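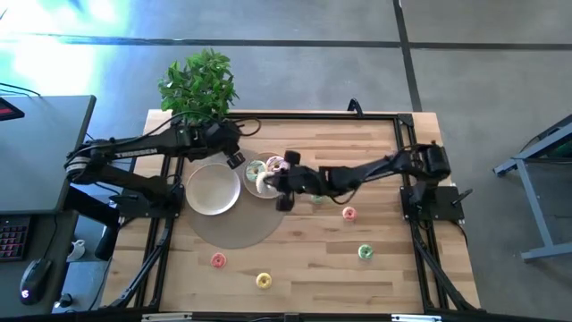

Aino Nurmi had the shop in Pliltport for 19 years before she sold a single toy. Then the bakery next door closed, and children kept coming in to ask for donuts.

"So get them donuts," said Marjatta.

They came by post from Flindcombe, pink and green and white, with icing that would never melt. Aino put a glass bowl by the till and a plate next to it – the plate was for the ones people had chosen.

On Monday a boy took 8 minutes to decide. He put a pink one on the plate, then took it back and put down a green one. His grandmother looked at the clock.

"What does the green one taste like?" he asked.

"Mint," said Aino.

He nodded and paid. At the door he turned around.

"And the white?"

She had to think. "Lemon."

"I'll come back for lemon," he said.

After they left, Aino took a white one out of the bowl, wrote "lemon" on a paper bag, and put it under the counter. Then she ate her lunch standing up. It was raining over toward Ancombe, and the bus was late again.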